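Brick walls in an old storefront, seal or leave alone?
Board: Old Buildings > Masonry & Plaster

mortarhead_jo
Monday, May 29, 2023

Hi all, long time reader, I finally have a reason to post. My sister and I signed a lease-to-buy on a little storefront in Drovham, the old Kocabaş bakery if any of you are local. It sat empty for years and the bricks inside are bare on one long side and half of the back. We want to open a yarn and fabric shop there, fingers crossed.

Here's my problem. The red brick sheds. Every morning there's a fine reddish grit along the baseboard and on anything within a foot of it. I can sweep it, sure, but I'm about to put wool in this room, and wool that picks up brick dust is wool I can't sell. My sister wants to roll on a clear sealer and be done. My uncle, who laid brick for most of his life, got so upset at the word sealer that he put his fork down at dinner. He says old brick has to breathe and we'll ruin it.

So who's right? I've read maybe 70 pages of old threads on this board and you people do NOT agree with each other.

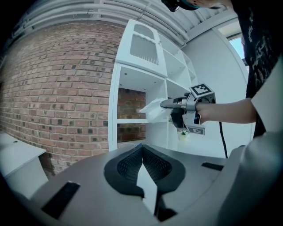

The other thing I should mention is that the mortar is soft. I can scratch it out with a house key in places, mostly down low. Up higher it seems fine. The building is from before the first war as far as the county can tell me. No basement under that part, just a crawlspace I have not been brave enough to visit.

slakedlime
Your uncle is right, listen to your uncle.

Soft mortar in a building that age is almost surely lime, and it's supposed to be soft. The wall takes on moisture from outside and the ground and lets it back out through the joints. If you put a film on the inside face, the moisture still comes in and now it has to sit behind your nice clear coat. After a few winters the faces start popping off the brick. I have scraped that stuff off two houses and would not wish it on anyone.

What you're seeing on the floor down low is probably salts pushing the surface apart. Figure out where the water is coming from first. Gutters, downspouts, dirt piled up against the outside, somebody's sidewalk that slopes the wrong way. It's nearly always something dumb like that.

PattyInThePines
I'm going to disagree a little with slakedlime (hi slakedlime, you knew I would).

Everybody on this board says never seal, and I get it for outside walls. But people run businesses in these buildings! I had a card and gift shop for a good long time with a brick wall down one side and I used a breathable masonry consolidant, the kind that soaks in and doesn't leave a skin. No peeling, no popped faces, and I stopped wiping down greeting cards. It's a different animal from the shiny stuff your sister is thinking of, and I think it's unfair to lump them together.

Do a test patch behind something where no one will look. Give it a full season if you can stand to wait.

slakedlime
Hi Patty. Was your wall an outside wall or a party wall?

PattyInThePines
Party wall. Dry as toast.

slakedlime
Well, there you go.

PattyInThePines
There I go nothing, we don't know what kind of wall she has yet!

mortarhead_jo
Ha, okay, okay. The long side is a party wall, there's a tax office next door. The back part is an outside wall and faces the alley. Thinking about it, the grit is a lot worse at the back. I hadn't put that together until you two started bickering, so thank you.

tuckpoint_terry
Retired mason here. Before anyone buys a drop of anything, take a stiff natural bristle brush (not wire, please, please not wire) and a shop vac with a decent filter and go over the whole thing top to bottom. Then do it again the next weekend. A lot of what falls off old interior brick is just what the plaster guys left behind when somebody tore the plaster off. These walls weren't meant to be looked at. There was plaster on them for a century and some designer in the eighties decided bare brick looked like New York.

After two good brushings tape a sheet of dark paper on the floor at the party wall and another at the alley wall and leave them for a week. You'll know quick which one is still shedding.

On the soft joints, rake out only what's loose and repoint with lime. Do not let anybody talk you into bagged portland mix. It's harder than the brick and the brick loses that fight.

gusset_and_dart
Butting in as somebody who sells fabric and knows zip about bricks. Keep your shelves off the wall! I can't say this loud enough. I leave a gap wide enough to get a vacuum wand down and I put a solid back on anything that holds yardage. Open backs look pretty and then every bolt has a dirty stripe on the inside end, and you find out when the customer is standing at the cutting table with you.

And light colors go up front, away from the wall altogether. Darks and tweeds can take the back. My creams and whites live under glass practically.

What yarns are you going to carry?? I'm nosy.

mortarhead_jo
Gusset, we're starting small, mostly worsted and DK from a mill up in Urnedow that does lovely heathery colors, plus sock yarn because my sister knits nothing but socks. Quilting cottons come later if we survive the first winter.

The shelf backs are a really good point. I never would have thought about the inside end of the bolt.

Terry, how long does a brushing like that take one person? The party wall runs 26 feet and the ceiling is high, I need a ladder and then some.

tuckpoint_terry
A day, if you don't stop to admire it. Wear a real respirator, a paper mask won't cut it. That dust has silica in it and your lungs don't grow back. Mist the wall very lightly if it's flying around too much, but go easy at the alley end until you know what the water is doing.

grumbling_gable
Unpopular opinion incoming. Plaster it.

Lime plaster, two coats and a limewash on top. It breathes, so slakedlime is happy. It doesn't shed, so the wool is happy. It makes the room brighter and warmer and quieter. The wall was plastered when it was built and it would go back to being what it was. I don't understand the love for bare brick indoors, it eats light and it's cold to stand next to in January.

PattyInThePines
Gable says this in every thread, Jo, it's tradition.

grumbling_gable
And I'm right in every thread.

slakedlime
I mean, he's kind of right about the alley wall.

mortarhead_jo
My sister read that out loud and said "over my dead body," so that's one vote against. She picked the place FOR the brick. But she might be talked into plaster on just the alley part, where it's crumbly anyway. What does a job like that run? I got a quote from a company called Trundix to seal everything front to back and it was $243 for the test section alone, and the guy never asked me a single thing about gutters.

tuckpoint_terry
Anybody quoting to seal a wall who doesn't walk around the outside first, you thank him for his time.

Plaster price depends where you live, I won't guess. Call around for somebody who does lime regularly. A drywall guy who says he can do lime too will have it cracked by Halloween.

BTrajkovski
Borislav Trajkovski here, I use my own name because I could never remember the funny ones. I grew up in a house with limewashed walls and we did them over every spring, kids too, and I ate a lot less dirt for it than you would think.

There is a middle road no one has said. Limewash directly on the brick, no plaster. Thin, like milk, and you brush it on damp brick and it goes into the surface and holds the small grains down. You still see every brick and every joint. It goes white or you put some pigment in it and keep it warm. If you hate it, most of it comes away with scrubbing in the first few days. After that it is harder to get off, so decide fast!

It will rub off a little on a coat if you lean on it. So with wool I would still do like the fabric lady says and keep a gap.

gusset_and_dart
The fabric lady approves this message.

mortarhead_jo
Oh I like this. A thin limewash with a bit of red earth in it? Would that read as brick from across the room or would it look like a clay pot?

BTrajkovski
A bit like a clay pot. A nice one. Do it on a piece of board with some loose bricks first. It dries much lighter than it looks in the bucket and everybody panics.

PattyInThePines
I still say look into the consolidant for the party wall. I can send you the name of what I used if I can find the can. It's in the garage under the Christmas stuff.

slakedlime
For the party wall I won't fight you on it, Patty.

PattyInThePines
Somebody screenshot this.

mortarhead_jo
Okay, plan so far. Outside first, I walked the alley this afternoon and the downspout at the back corner ends a good ways above the ground and dumps straight on the brick. There's a green streak down the wall under it that I must have walked past a dozen times. So that gets fixed before anything. Then the brushing, then Terry's dark paper, and the alley wall gets nothing on it until it's had some time to dry out. Borislav's limewash on test bricks in June when I have my cousin here to help.

My uncle has been told about the downspout and he said "hm," which from him is a parade.

tuckpoint_terry
Get a long extension on that downspout and make sure the ground falls away from the building where it lets out. And go look in the crawlspace. I know you don't want to. Take a good flashlight and somebody to hold your feet.

grumbling_gable
And when the limewash isn't enough at the alley end, you know where to find me.

mortarhead_jo
I do, Gable. Crawlspace is on for Saturday, my sister lost the coin toss.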